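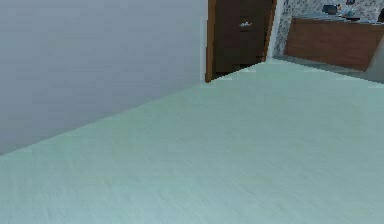
Gullano Brings Back the Pocket Theater, and Yes, the Tiny Curtain Goes Up and Down

07/10/2020

If you were the kind of kid who put on shows for your stuffed animals (I was, and I charged admission), then I have some very good news for you. Gullano, the toy company I've been lucky enough to work for since I left teaching, is reissuing the Pocket Theater this fall, and it comes with a brand new leading lady.

Her name is Dimano. She's a puppet, nine inches tall, with a gray braid and a velvet cape, and she's a retired opera singer who now solves mysteries backstage. I've been writing her lines for so long that I catch myself ordering coffee in her voice. My family would like this to stop!

The first Pocket Theater was designed by Tove Thorlacius, who built it on her kitchen table for her nieces one February when the snow wouldn't quit. It folded up to the size of a lunchbox and had a working curtain, a trapdoor and a moon on a string. People still write to us asking for a spare moon. When I called Tove to ask whether she'd come back and help us with a new one, she said yes before I'd finished the sentence, and then she talked for two hours about hinges.

"The old trapdoor pinched fingers, and I've felt bad about it ever since," Tove told me. "So I fixed that first. Then I made the moon bigger. Everybody wants a bigger moon."

The new set has 3 backdrops (an opera house, a train station and a foggy harbor), the fixed trapdoor, the bigger moon, and Dimano herself. There's also a supporting puppet called Mac Suibhne, a stage manager with a bad temper and a wonderful hat. He was supposed to be a background character. Then our play testers got hold of him, and he ended up with his own song.

The songs are by Valdir Bezerra, who recorded all of them with a toy piano, an accordion and his neighbor's very patient choir. You can listen to them for free through Skellix, our audio app, or you can skip the app completely and sing them yourself from the booklet. Valdir is firmly on the side of the booklet.

"Kids will change the words anyway," he said. "I left room for it. Some of the verses are only half there, and the rest is up to them."

I love that about this toy. My own script book has 109 pages, and I fully expect most families to read the first few and then go off and do something much sillier with a sock and a spoon. Please do. Please also send us pictures, which I will tape up over my desk until I run out of wall.

The Pocket Theater with Dimano and Mac Suibhne is recommended for ages five and up. It'll be in independent toy stores and in the Gullano online shop this fall, and preorders are open now. Extra backdrops will be sold separately. If you still own an original theater, the new puppets fit through the old curtain (Tove checked), and spare moons are finally back in stock, in both sizes.

Reporters and reviewers who'd like a sample set, a copy of the script book or a chat with Tove or Valdir can write to the Gullano press office. I'm the one who answers the mail, and I'm happy to talk about puppets for as long as you can stand it.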